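Prüfprotokoll Steuerungssoftware, Zweiarmzelle Stecken und Platinenhandhabung
Standort: Funddale, Halle 2
Datum: Mittwoch, 20. Juni 2018
Prüferin: Wanting Han
Gegenzeichnung: Fumiko Oda
Softwarestand: Nornis Planer, Build 307

Bewertung: i. O. = in Ordnung, n. i. O. = nicht in Ordnung, b. = bedingt, Nacharbeit mit Frist

1. Steuerung und Kommunikation

1.1 Zykluszeit der Regelung unter Last eingehalten: i. O.
Über 2.000 Zyklen aufgezeichnet, keine Überschreitung.

1.2 Watchdog löst bei Abbruch der Verbindung aus: i. O.
Für beide Arme getrennt geprüft.

1.3 Stoppsignal eines Arms wird an den anderen weitergegeben: b.
Der rechte Arm hält sofort, der linke beendet zuerst das laufende Bahnsegment. Im gemeinsamen Arbeitsraum nicht zulässig. Ticket 171.

1.4 Softwaregrenzen der Gelenke stimmen mit der Konfigurationsdatei überein: i. O.

2. Bahnplanung im gemeinsamen Arbeitsraum

2.1 Kollisionsmodell enthält Greifer einschließlich Finger: i. O.

2.2 Kollisionsmodell enthält Handgelenkkameras und Stecker: b.
Kameragehäuse vorhanden, der abgewinkelte Kabelstecker auf der Oberseite fehlt. Bis zur Ergänzung Sicherheitsabstand in der Konfiguration erhöht.

2.3 Mindestabstand zwischen den Greifern bei Übergabe und Zuführung: i. O. 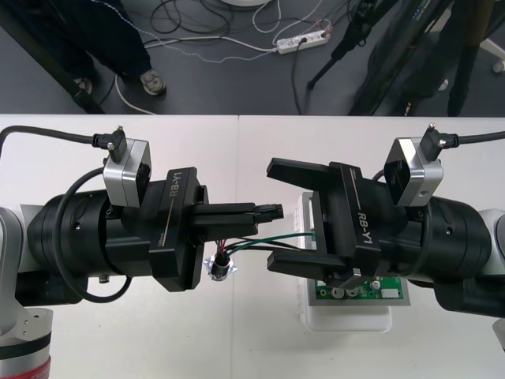 Der Abstand wird im Planer als weiche Nebenbedingung geführt. Für die Freigabe ist eine harte Grenze gefordert, die bei Verletzung die Bahn verwirft. Umsetzung durch Hwang zugesagt, Nachprüfung im Oktober.

2.4 Lose Leitungen am Werkstück werden berücksichtigt: n. i. O.
Dünne Einzeladern zwischen Stecker und Platine sind im Modell nicht abgebildet. Der Planer behandelt den gegriffenen Stecker als freien Starrkörper. Mindestens eine maximale Auszugslänge als Kugelbedingung hinterlegen.

2.5 Leitungsschlaufen an den Handgelenken bei Drehung der letzten Achse: b.
Drehbereich per Parameter begrenzt. Der Parameter wird beim Laden eines neuen Rezepts überschrieben. Schreibschutz setzen.

3. Wahrnehmung

3.1 Hand-Auge-Kalibrierung beider Kameras gültig und mit Zeitstempel versehen: i. O.

3.2 Posenschätzung der Platine bei Reflexionen an Metallteilen: b.
Silberne Kondensatoren erzeugen Ausreißer in der Tiefe. Filter ist aktiv, Schwellwert jedoch fest im Code. In die Konfiguration verlagern.

3.3 Fuge zwischen den Tischplatten wird nicht als Objektkante gewertet: i. O.

3.4 Verhalten bei verdeckter Sicht durch den zweiten Greifer: n. i. O.
Die letzte gültige Pose wird ohne Altersprüfung weiterverwendet. Zeitgrenze einführen, danach Halt.

4. Kraftüberwachung und Kontakt

4.1 Kraftschwelle beim Annähern an die Platine aktiv: i. O.

4.2 Schwelle wird vor dem ersten Kontakt genullt: i. O.
Nullung nur bei stehendem Arm auslösen. Verriegelung ist vorhanden.

4.3 Haltender Arm gibt bei Gegenkraft kontrolliert nach: b.
Steifigkeit quer zur Steckrichtung zu hoch eingestellt. Werte aus Pekville übernehmen und erneut messen. 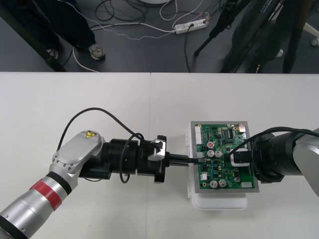
Zu 4.1 und 4.3: Platine auf grauem Metallträger am rechten Arm, Kontakt durch den linken Arm an der linken Platinenkante.

4.4 Abbruch bei Überschreitung wird mit Kraftverlauf protokolliert: i. O.

5. Umfeld

5.1 Bodenleitungen im Zugangsbereich geführt und gesichert: n. i. O.
Leitungen und Steckdosenleiste liegen offen hinter dem Tisch. Kabelkanal nachrüsten.

5.2 Stativ außerhalb der Reichweite beider Arme: i. O.

5.3 Abstand von Personen bei laufendem Programm: b.
Bodenmarkierung fehlt. Bis zur Anbringung nur reduzierte Geschwindigkeit.

Ergebnis: Betrieb mit reduzierter Geschwindigkeit freigegeben. Automatikbetrieb gesperrt, bis 1.3, 2.4, 3.4 und 5.1 behoben sind.

Anmerkung F. Oda: 1.3 bitte vor allen anderen Punkten bearbeiten. Nachweis als Logauszug beider Steuerungen mit gemeinsamer Zeitbasis, Bildschirmfotos werden nicht angenommen.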